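Traredum: Paid Reviewers Wanted for the Emby Practice Kit

Traredum is looking for people to try out and review the Emby practice kit before it goes on general sale. Emby is a software kit for teaching a robot arm to pick things up, carry them and put them down in a simulated room. You run it on your own computer. There is no hardware to assemble and nothing to ship back.

We want 30 reviewers. The work is done from home and takes place in March. Each reviewer is paid $200 on completion of the final report, and keeps a full license to the kit.

What you will do

You will install Emby and work through the household set, a group of tasks built from things people keep in their homes and offices. In each task you drive the arm with a keyboard, a game controller or the Ding hand control if you already own one. You record your attempts, mark each one as good or bad, and write down anything that got in your way. The marked attempts go into the kit's training tool, and you then let the arm try the same task without you.

Most tasks involve handling one object near others. Some objects are thick and easy to hold. Others are flat, smooth or awkward to turn, and you should expect to repeat those many times before you have a set you are happy with. 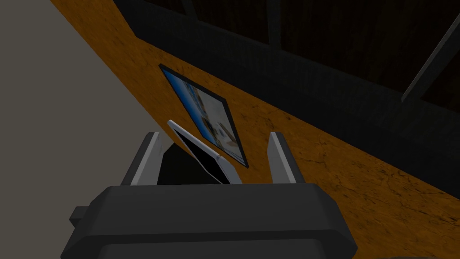 How close does the simulated arm get to things like a tablet?

The fingers can close on it directly, and it can tilt in the grip the way a flat object does when it is held loosely. Grip force and friction are set per object, and you can change both in the settings panel. We ask reviewers to leave them at the default for the first week and to tell us afterward which values they would choose.

After the recorded tasks you will fill in a report form. It covers installation, the controls, the written guide, the training tool and the price. We have set a planned price for the kit and would like to hear whether you would pay it. Short answers are fine if they are clear. Screenshots are welcome but not required.

Time needed

Plan on five or six hours a week for four weeks. You can work whenever you like. There is one group call at 6:00 p.m. Eastern in the second week, which is recorded for anyone who can't attend.

Who can apply

You must be 18 or older and live in the United States or Canada. You need a desktop or laptop with a separate graphics card, 30 GB of free disk space and a steady internet connection. The installer will check your machine and tell you if it falls short, so please run it before you send in your application.

No robotics background is needed for half of the places. We are keeping those for teachers, hobbyists, students and anyone else who would be opening a kit like this for the first time. The other half are for people who have worked with robot arms, real or simulated, in a job or a course. Say in your application which group you belong to.

We can't accept people who work for a company that sells a competing kit, or who reviewed the earlier Sika kit for us. Sika reviewers will get a separate message about an upgrade.

What we collect

Emby sends us your recorded attempts, your marks and any crash reports. It does not record your voice, your camera or other programs on your computer. You can look through everything before it is sent and delete any attempt you don't want to share. The household set calls for 1,910 recorded attempts across the whole group, and we will stop collecting when we reach 2,000.

Your report may be quoted on our website with your first name only. If you would prefer not to be quoted, check the box on the form. This has no effect on your payment.

How to apply

Send an email to the reviewer desk with the subject line "Emby reviewer." Include your name, the state or province you live in, your computer's model and graphics card, and a paragraph on why you would like to take part. Attach the results file from the installer check.

Applications are read by Dalia Ramadan, who runs the review program. Questions about computers and graphics cards should go to Sizwe Kruger in technical support. Everyone who applies will get a reply, including those we can't place this time. Payment is by check or bank transfer and is sent within two weeks of receiving your report.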